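Gripper Notes: The Kokitz Hand Tool, Second Look

Readers who were with us in March will remember that I was not kind to the first Kokitz hand tool. The jaw had play in it, the wrist strap mount worked itself out of its slot, and the sales sheet promised that anybody could pick it up and collect clean grasps of soft goods in an afternoon. I said then that I would believe it when I had a pile of bedding and a full set of recordings in front of me. Kokitz sent a revised unit. I have now had the pile of bedding.

The claims this time are more modest, and I give them credit for that. New pads, a stiffer linkage, and a trigger that is supposed to let the operator feel when the jaws have met something thick. The question for anyone doing laundry or bed-making work is simple enough. Can you pinch one layer out of a heap, lift it, and leave the rest where it was? Towels squared up on a lab bench don't tell you. Every vendor has a towel video.

So we used a real bed with real things on it: a rose-print quilt that is much too fat for any jaw on the market, a penguin blanket, a padded jacket, and whatever else was in reach. Ingeborg Zwahlen ran most of the grasps and I ran the rest, badly.

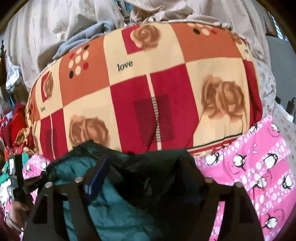 Padded nylon is where I expected trouble. A puffer jacket gives you a ridge to aim for, which feels like a gift, and then the filling squashes flat and you are holding two skins of slippery cloth with air between them. The old pads lost it nearly every time I tried. The new ones hold on better if you come in across the stitching and close slowly. Come in along the stitching and you may as well be using chopsticks. Kokitz says orientation "has minimal effect on retention." I would like to see the jacket they used.

Over the whole trial we logged 929 grasps and threw out 286 of them, mostly for bad starts, dropped tracking, or the operator's own hand blocking the view of the cloth. That leaves 643 worth arguing about. Ingeborg thinks I was too strict and I think she was too patient. We agreed on the number anyway and moved on.

For comparison we borrowed the Suvico two-finger tool, an older and heavier design with a wider opening. On thick things the Suvico wins. It gets around a fold of quilt that the Kokitz can only nibble at. On thin things it is clumsy, and it has a habit of taking the layer underneath along for the ride. Neither tool could reliably separate a blanket from a jacket lying against it, and I want to stay on that point, since it is the one the sales people slide past.

An edge between two fabrics looks like the easy place to grab. Two colors, two textures, a nice clear line for the camera. Put a jaw astride that line, close it, and you have both. A person does something else: nudges one piece away with a knuckle, then pinches. A parallel jaw has no knuckle. You can teach the operator to push sideways with the outside of one finger before closing, and Ingeborg got fairly good at it, but now your recording has a trick in it that the arm at the other end has to copy. On our Zurnano arm the wrist doesn't have the sideways give, and the push turned into a shove. 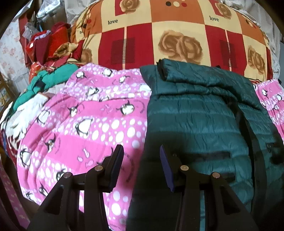

The wide lens deserves a word as well. You get the whole bed in view, and both pads, and I won't complain about that. You also get a lot of bending toward the edges — enough that I would not trust distances out there without a careful calibration. Ghazal Rashti redid ours with the Camenzind target board and the results settled down. With the factory calibration file they did not. If you buy this unit, budget the time, and keep your own file somewhere safe, because the setup program will happily overwrite it.

Then the hand itself. After 80 grasps or so my thumb was sore and my closing speed had changed, which shows up plainly in the logs. Ingeborg lasted longer. Nothing in the manual mentions rest breaks, and a fatigued operator is teaching the arm to be tired.

Would I buy it? For sheets, shirts and thin blankets, yes, at a lower price than they are asking. For quilts and winter coats, no, and I would not let a demo with a single folded towel change your mind. Ask them to bring a heap.

Kokitz has promised a softer pad for the fall. We will run it on the same bedding and print whatever we get. Members who want the grasp logs can write to Ghazal, who would also like her calibration board back from whoever has it.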